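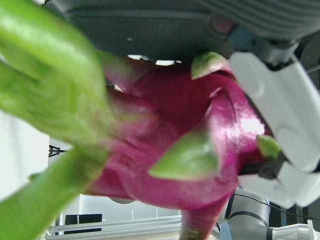

ドラゴンフルーツの果皮(接写)

スキーウェアの撥水が回復しない/洗濯と熱処理の手順について
カテゴリ:スノースポーツ > 用品の手入れ

kazahana_m
シェルジャケットの撥水処理について教えてください。Citonの三層シェル(メンブレンはTrellico)を使っています。着用は通算27日、うち半分以上が屋内ゲレンデのTunentです。先月から肩と前腕の表地が水を吸うようになり、滑り終えると生地が重くなります。内側まで水が通っているのか、汗が結露しているだけなのか判別できません。

実施した処置は次のとおりです。
・一般の液体洗剤で洗濯機洗い(柔軟剤なし)
・Dumlaoの浸け置き型撥水剤を使用、陰干し
・霧吹きで確認したところ、背中は水玉になるが肩と前腕は変化なし

洗濯表示は手洗い可、タンブル乾燥は低温で可、アイロンは低温であて布使用となっています。撥水剤の量が足りなかったのか、手順に誤りがあるのか、生地の寿命なのかを知りたいです。
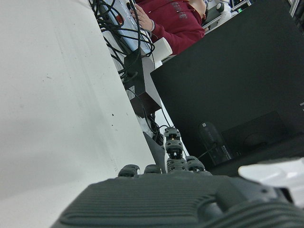

屋内ゲレンデでの使用が中心でも、撥水処理は必要ですか。

必要です。屋内は雨こそ降りませんが、転倒時やリフトの座面で雪が付着し、ロビーに戻った時点で融けます。表地が水を含むと透湿が妨げられ、内側が結露しやすくなります。

Severin Mayrhofer
用品店で整備を担当しています。文面から判断すると、薬剤の量より前工程の問題である可能性が高いです。

まず用語を分けます。撥水は表地の加工、防水はメンブレンとシームテープの機能です。表地が水を吸っていても、防水が失われたとは限りません。肩と前腕だけに症状が出ているのは、ザックのベルトやグローブの袖口との摩擦、皮脂、日焼け止めの付着で説明できます。

手順
1. ファスナーと面ファスナーをすべて閉じ、袖口のタブを緩める。
2. 洗濯槽と洗剤投入口に残った柔軟剤や洗剤を湯で流す。
3. 撥水ウェア用の洗剤で単独洗い。汚れの濃い部分は、先に薄めた洗剤を軟らかいブラシで塗布しておく。
4. すすぎは通常より一回多く。泡が残っている場合はさらに追加する。
5. 脱水は短時間にとどめる。防水生地は水が抜けず、槽が偏って振動することがあるため、機種の説明書で防水性衣類の脱水が禁止されていれば省略し、吊るして水を切る。
6. 表示の範囲内で低温のタンブル乾燥。
7. 完全に乾いてから霧吹きで確認する。

この段階で水玉が戻れば、撥水剤は不要です。既存の撥水基が寝ていただけで、熱で配列が戻ったことになります。陰干しのみだったとのことなので、ここが抜けていた工程だと思われます。

戻らない場合は、肩と前腕に限りスプレー型を使ってください。浸け置き型は裏地にも付着するので、三層シェルにはあまり勧めません。塗布量は当店の場合、ジャケット全体で100mlを目安にしています。部分処理ならその一部で足ります。余分な液は湿らせた布で拭き取り、白い斑点を残さないこと。塗布後の加熱の要否は製品ごとに異なるので、容器の指示を優先してください。
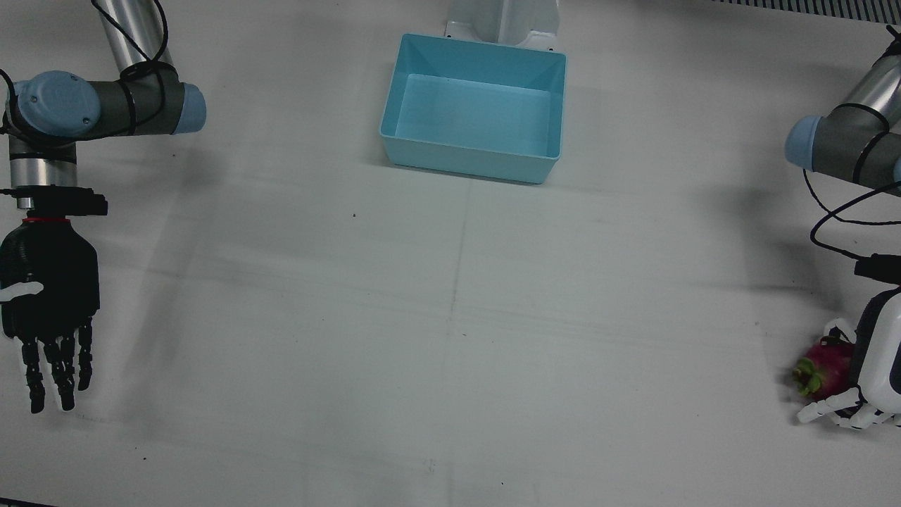

白い天板と水色のトレー

浸水か結露かの判別は、洗面器を使えば自宅で可能です。乾いたジャケットの該当部分を裏返しにせず凹ませ、水を張って裏側にティッシュを当てておきます。一晩置いてティッシュが濡れていれば浸水、濡れていなければ着用時の結露と見てよいでしょう。縫い目の上と平らな生地の上とで別々に試すと、テープの剥がれかどうかも分かります。

haruka_board
自分も同じCitonの型落ちを持っていますが、ドライヤーで温めたら直りました。近づけすぎると表面がテカるので注意。あと、Dumlaoは300ml入りの小さいほうで十分でした。大きいのを買うと余ります。

kazahana_m
お二人ともありがとうございます。洗剤の残留は考えていませんでした。投入口を外してみたところ、柔軟剤の固まりが残っていました。水曜の夜に洗い直してから霧吹きで再確認します。

追加で一点、ドライヤーの場合も完全に乾かした後に当てるのでしょうか。

haruka_board
乾かしてからやりました。濡れたままだと時間がかかるだけだと思います。

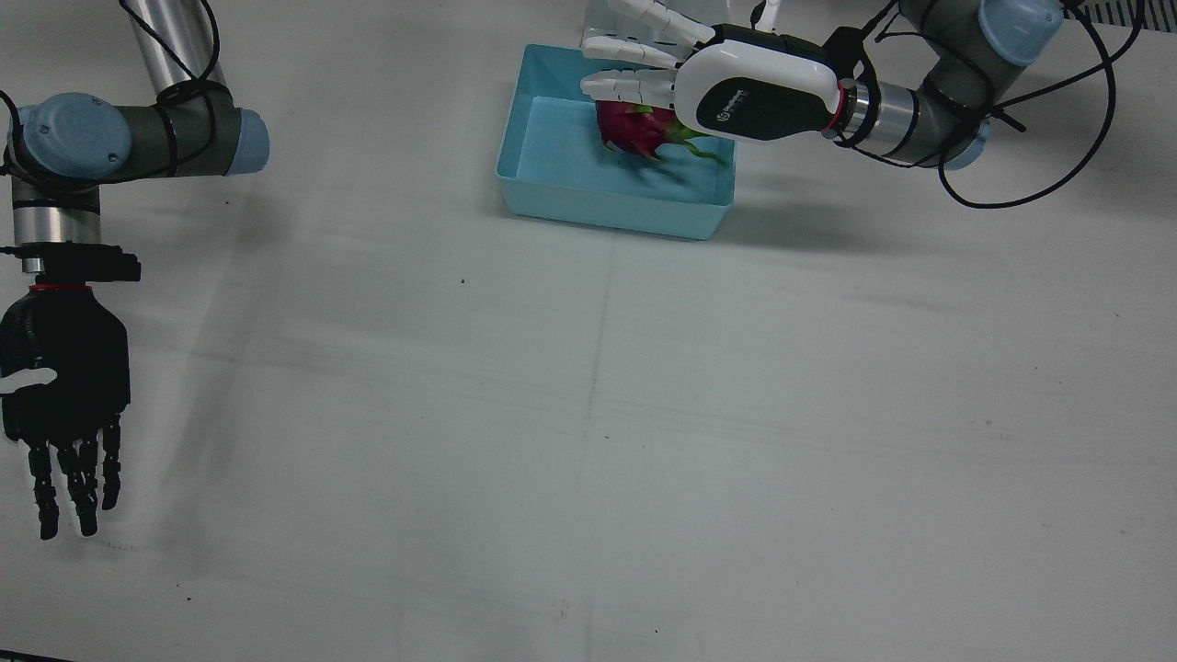 水色の容器と左右のロボットアーム

nukeyuki
別の見方を書いておきます。耐水圧の数値も確認したほうがよいです。タグまたはメーカーの仕様表に記載があります。数年前に中古で買ったシェルは表示が2,000mm前後しかなく、撥水をいくら戻しても、濡れた座面に座れば尻から染みました。撥水剤で耐水圧は上がりません。三層のTrellicoなら新品時の値はもっと高いはずですが、肩だけ染みるならシームテープの浮きも疑ってください。

テープの確認方法は、裏側から指の腹で縁をなぞり、引っかかりや白い浮きがないかを見るだけです。浮きが短ければ、あて布をして低温アイロンで押さえると再接着する場合があります。長く剥がれているもの、接着剤が粉になっているものは圧着しても戻りません。メーカー修理か、専用テープへの貼り替えになります。

着用日数だけで寿命は判断できません。湿ったまま車内やロッカーに置いたことがあるなら、そちらのほうが劣化要因としては大きいです。

Severin Mayrhofer
補足します。上のアイロンの件は、洗濯表示でアイロン可となっている製品に限ってください。スチームは使わず、一か所に置き続けないこと。質問者のジャケットは三層で裏面にも生地が貼られているので、テープの浮きは目視では分かりにくく、先に洗面器の試験をしたほうが早いです。

保管は、完全に乾かした状態で太めのハンガーに掛け、圧縮袋は避けてください。1月の繁忙期に持ち込まれるウェアには、前の季節に洗わないまま畳んであったものが多く、折り目に沿って撥水が落ちています。シーズン終了時に一度洗い、低温乾燥まで済ませておけば、次の使用前は霧吹きの確認だけで済みます。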